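Puvo parallel grippers, a review after one month of use

June 2022

I bought two Puvo parallel grippers to replace the older Allik pair on our two-arm table. I write this review mostly for people who do the same kind of work: small electronics, thin wires, plugs that are hard to hold. For boxes and bottles almost any gripper is good enough, and you can save your money.

The job in my test is always the same one. A green circuit board lies on a tray in the middle of the table, and the arms must pick up a short wire harness and bring it to the board. 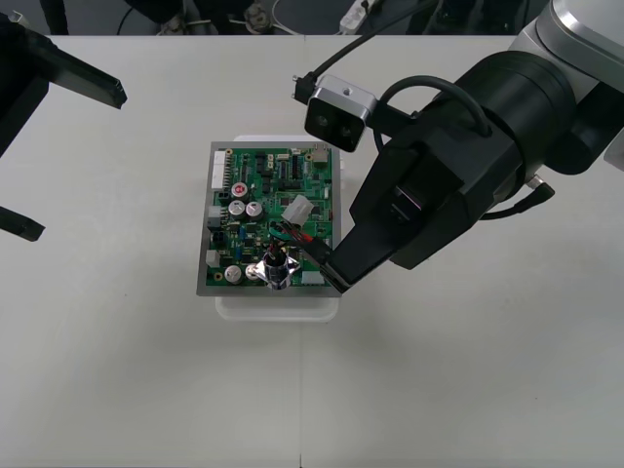
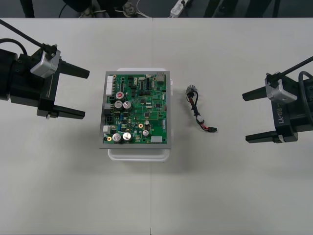 Both times a green board in the middle, with a black gripper on each side and a silver camera on the wrist.

Emilian Gavrilă wrote to me after he read the first version of this text, and he does not agree with my choice of job. In his opinion a harness is too kind to a parallel gripper, because the wires are soft and they forgive a bad angle. He would test with flat ribbon cable, where an error of a few degrees already bends the end and the cable can't go in. He also asked why I did not keep one Allik on the left arm, to compare them side by side in the same run.

About the ribbon cable he is right, and I will try it in July. About mixing two grippers I am less sure. The two models have different finger lengths, so I would have to teach every position again for one arm only, and then I would compare my teaching and not the grippers.

Now the fingers. They are long and flat, and for wires this is what I want. The Allik fingers were short and thick, and the housing came down so close to the board that I was always afraid for the capacitors. With the Puvo I can come in from the side at a low angle and the body of the gripper stays away from the tall parts. The bad side of long fingers is that they bend a little when you close with full force. You don't see it with your eye, but you notice that a thin wire slips at the tip while a thick one sits well. I reduced the closing force to 30 percent and the slipping became less. It sounds wrong, but with less force the tips stay more parallel.

I made 183 attempts to lift the harness from the table with the Puvo, and the same number with the Allik before I took it off. The Puvo dropped it 20 times. The Allik dropped it 110 times. I must say that by the time I tested the Puvo I was already better at choosing where to hold the wires, so the real difference is perhaps smaller. The most drops with both models came when the fingers held the metal connector and not the wires. It is smooth and round, and flat fingers have only a narrow line of contact. A finger with a small V cut would solve this. Puvo sells such fingers separately, but they were not in stock when I ordered.

The camera. I put the wrist camera on top of the gripper, with the plate from Vasiliu, which fits without drilling. From there it sees the finger tips well until they go close to the board. In the last part of the movement the fingers cover exactly the thing you want to see, and then I depend on the fixed camera over the table. I tried to tilt the wrist camera more and it helped only a little. If you have only wrist cameras and no fixed one, think about this before you buy long fingers.

The cables are my biggest complaint. The camera cable must go back along the arm in a loop, and there is no clip or channel on the gripper housing for it. If the loop is too short, it pulls when the wrist turns. If it is too long, it comes in front of the lens. I needed two evenings to find a good length, and for the left arm it is a different length than for the right. The Allik had a small plastic hook for the cable, which costs nothing to make, and I miss it.

For control I use the Atham controller that I had already. The gripper was recognized at the first start. The position reading is good and comes fast enough. The force reading is not really force, it is motor current, and it jumps when the fingers start to move. The manual explains this on one of the last pages, but the product page calls it force sensing, and I think this is not fair to the buyer. I ignore the first part of each closing movement and use the rest, and in this way it is useful to know if there is something between the fingers or not. To know how thick the wire is, it is too rough.

Noise is low. After one month there is no play in the jaws that I can feel by hand. The rubber on the right finger tips is already a little shiny and I have ordered a new set.

I keep them, and the Allik pair is in a drawer. I would buy the V fingers together with the gripper if the shop has them, and some cable clips too.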